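Pruseo Tabletop Set – Equipment and Budget Notes

Data card and buying guide for the two-arm desk-tidying recordings. Last edited Wednesday, March 15, 2023. 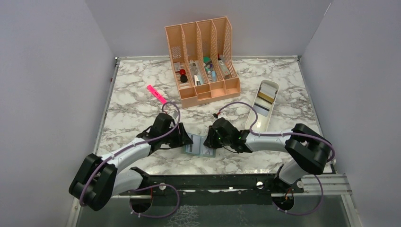
The set holds 816 episodes. These notes are for groups that want to build a matching station and need to know what to order first. Prices are left out, as our quotes expired in December.

Per station
- two arms with grippers, bought as a pair
- front mounting rail, black metal
- light gray panels for the back and both sides
- marble-patterned tabletop
- fixed camera and its bracket
- desk organizer, white oval tray, small toiletries, stationery and cards

Lead times
The arms came through Hajji and took 14 weeks. Panels and rail came from Lullico in three weeks. Order the arms before anything else – the rest can be bought while you wait.

Spares
Budget for a second set of gripper fingers and extra cable ties. We planned one spare cable per arm and would now plan two. Keep the props from one purchase together, and buy doubles of anything that comes in a tube.

Splits
train: 581 episodes
held out: the remaining episodes, all recorded at the Akoditz station

Known limits
- Only one tabletop pattern was bought, so the background hardly changes.
- The organizer has perforated dividers. A solid one will not match.
- Replacement arms may ship with different firmware. Write the version on the purchase record.

Still open
A second camera is in next year's request – not approved yet. Shipping between sites is paid from the Akoditz budget until then.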